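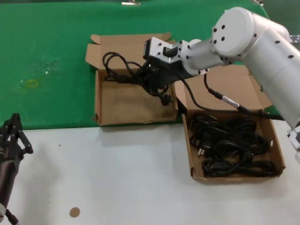 Ask for the spare gripper fingers in the same order as the arms, or you will be paying for shipping all year, Ilse Meinecke wrote in the margin of our last budget draft. She was right, and we are now hiring a person to catch that kind of thing before the order goes out.

Equipment Planner, Robot Handling
Utcombe site, full time, two-year contract with possible extension

Jekley develops robot handling for soft and awkward goods. Most of our current work is power cords and cables, picked up by two-arm stations and moved between cartons. The planner will own the equipment list and the budget that goes with it, from the first quote to the day a part is written off.

The list has 194 lines at the moment. It covers arms, grippers, cameras, mounting brackets, cable sets, tables, table coverings and a good many small items that were bought on a company card and entered later. Some lines have no supplier. Cleaning it up is the first task, and we expect it to take most of the first two months.

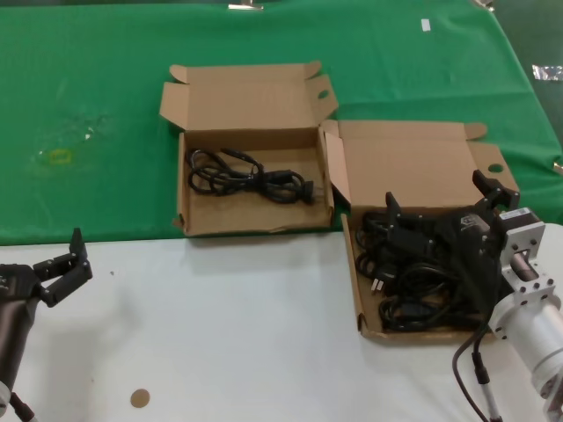
Consumables are where our budget has been weakest. The arms get three quotes and a signature, while cartons, cloths, clips and test goods have been bought as needed from whoever could deliver. A station setup like ours depends on those cheap things: the green cloth is held at the back with a metal clip, and the cords are sorted in and out of plain brown corrugated boxes with hinged lids. If the next batch of cartons has a different lid or a higher front wall, the arm has to be set up for it again, and that time is charged to the project. We want every such item to have a part number, a second source and a yearly quantity.

What you will do:
Keep the equipment list current and reconcile it with purchasing each month.
Prepare the yearly budget for the handling stations, with separate figures for replacement, expansion and consumables.
Collect and compare quotes for arms, grippers and cameras, including freight, service terms and lead time.
Plan floor space, power and network drops for new stations together with facilities.
Set reorder points for wear parts. Gripper fingers and the cables along the arm come first.
Sit in on station work at least one morning a week.

What we are looking for:
Experience buying or planning technical equipment in a lab, plant or repair shop. It does not have to be robots.
Good spreadsheet skills. We use Sayce for purchase orders and will train you on it.
Comfort reading a data sheet and asking a supplier about what it leaves out.
Clear written English. A second language helps with suppliers but is not required.

A degree is fine, and so are years on the job. We will not screen for either.
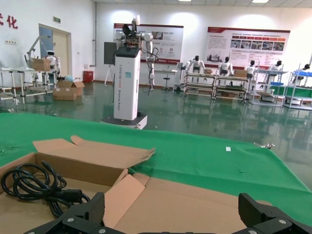

The other large piece is expansion. The Clarnitz site is due to open its own stations next June, and the planner will write the purchase plan for it. We do not want a copy of the Utcombe order. Parts of that order were wrong for us. The shelving was priced without the lower shelves, and the first service contract covered the arms but left out anything bolted to them. You will have the old quotes, the invoices and the maintenance log, and we would like a plan that starts from what was used.

Clarnitz has less floor than we do, so shared storage for cartons and test goods has to be part of the plan from the start. Power on that site is fed from one wall only. The budget for the first phase is approved; the second phase is open, and your figures will go into that decision.

Practical details:
You would join a team of seven and report to Jana Kleinschmidt.
Hours are flexible, with everybody in between 10 a.m. and 3 p.m.
22 days of paid leave, plus public holidays.
Travel to Clarnitz is a day trip - twice a month to begin with, more as the opening gets closer.
Spending authority is limited for the first three months and is reviewed after that. 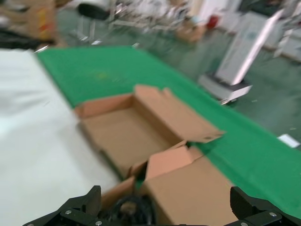 Could a person with a purchasing background and no robot experience do this job? Vojtěch Jurčo asked us that when we passed the draft around, and his own answer was yes, provided they spend their first weeks next to a station with a notebook. We agree and have set time aside for it. If you come from the technical side and have never run a budget, apply too. Britta Wiegand will go through the budget cycle with you.

How to apply:
Send a resume and one page on an equipment purchase you planned or took part in. Tell us what it was supposed to cost, what it did cost and where the difference came from. Leave out supplier names if you need to. A cover letter is optional.

Applications go to Tamara Văduva through the careers page, reference "Equipment Planner Utcombe". Interviews are held on site and include a short exercise with a cut-down version of the equipment list. Bring a laptop or use one of ours. Travel costs for interviews are paid back against receipts.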